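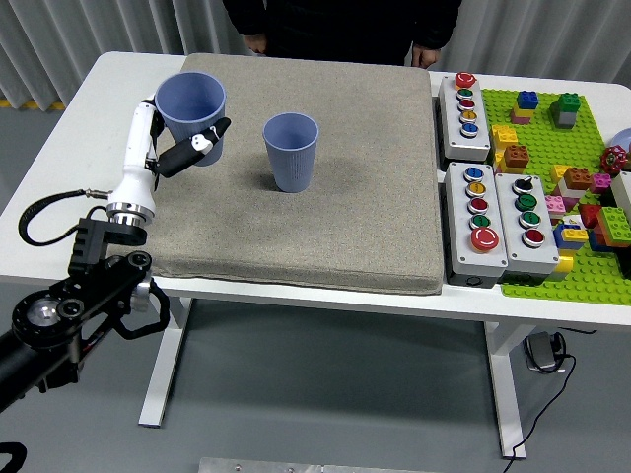
Blue cups, gray pad, white table.

Thursday, late, kettle on

Finished the walk! Well, finished this year's chunk of it. I said in March that I'd get from Stavard to Borkano before the leaves came down, and at twenty past three this afternoon I put my hand flat on the big stone by the Borkano bus stop and said "there you go" out loud to a very startled dog.

My feet are a mess. The left heel has gone again in the same spot as last year, and yes, I had the good tape with me, and yes, it was at the bottom of the pack under the rain pants. I'm writing this with both feet in the dishpan.

So, the last two days, before I forget them. Yesterday we did the long climb out of Sulorent. Rodel Macaraeg came along for it, which I was glad of, as I never like that first stretch through the pines by myself. He had one of those paper maps that has been folded so often the creases have eaten the path, and right where the trail forks there's just a white hole. We went left. Left was wrong! We lost the better part of an hour in somebody's sheep field and had to climb back over the wall at the low end, and I ripped my good pants on the way over (back pocket, fixable).

The sign at the top says 2,110 feet. Rodel remembered it being higher and was a little put out. There was no view at all, only cloud going past sideways, so we ate our sandwiches with our backs to the cairn and talked about knees. His are worse than mine. He goes down hills like a man carrying a tray of eggs.

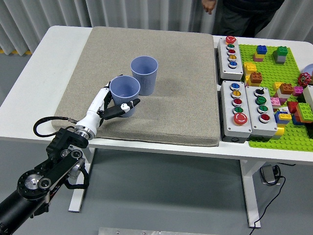 The hut was closed for the season, which I should have checked, so we went on down to the village and took the two rooms over the bakery. Best decision of the whole trip – you wake up at five to the smell of bread and there's no point even trying to go back to sleep. I had a cheese roll at half past and another one at six. The lady charged me for one. I told her, and she waved me off, so I left the money under the saucer.

Rodel caught the early bus home and Thabiso Nkuna met me at the bridge for the final day. Thabiso walks fast. I had forgotten how fast. He'd get ahead and then stand at each gate pretending to look at birds until I caught up, and then off he'd go again, so of course he got all the rests and I got none. We had one real argument, over whether the ruined barn is the same barn we sheltered in during the hailstorm that time. I say it is. He says that one had a door. Barns lose doors, Thabiso.

River was low, and the stepping stones were easy for once. I saw a heron, and what I'm fairly sure was a stoat, and a single glove on a fence post that I could swear was there last year too.

Total on the trail log is now 1,303 miles since I started keeping it, and that leaves just under 300 to do if I want the whole loop. Next spring, maybe. I'd like to do the Macapagal section with the wildflowers out, and Thabiso says his sister would pick us up at the far end if we feed her.

Things to do before then: new insoles, sew the pocket, find out who has my other water bottle. Wash the green socks separately this time.

Water's gone cold in the dishpan. Toast, then bed.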